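Search this blog Search Go

I have been at Jendness for 13 years, most of them at the packing bench, and I wanted to write down what these last weeks have been like now that the two-armed robots are part of our day (my sister keeps asking, and I keep promising!). Damián Ponce still runs our shift, only now half his morning goes to the arms and half to us, and he's kind enough to bring coffee for both halves.
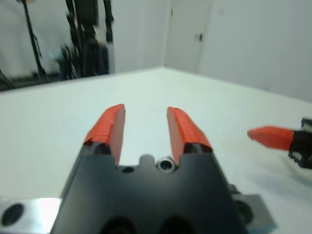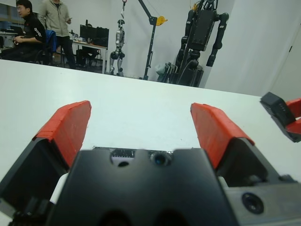
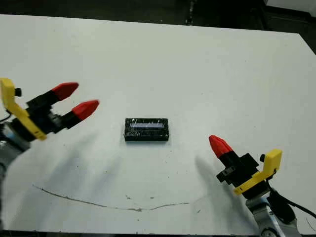
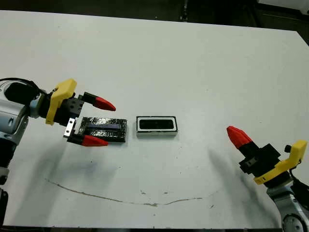

Did anyone lose their job over it? We kept all 50 people on, though 3 of us moved to new work, me included, and I spent most of October learning it.

I miss the chatter at the old bench, I'll admit, but my wrists feel better than they have in years, and I like being asked what I think when a grip goes wrong.

Comments

Karppinen fan: We went through the same at Denlow. The training took longer than they told us, so be patient with yourself!

Marcy: Did the pay change with the new work?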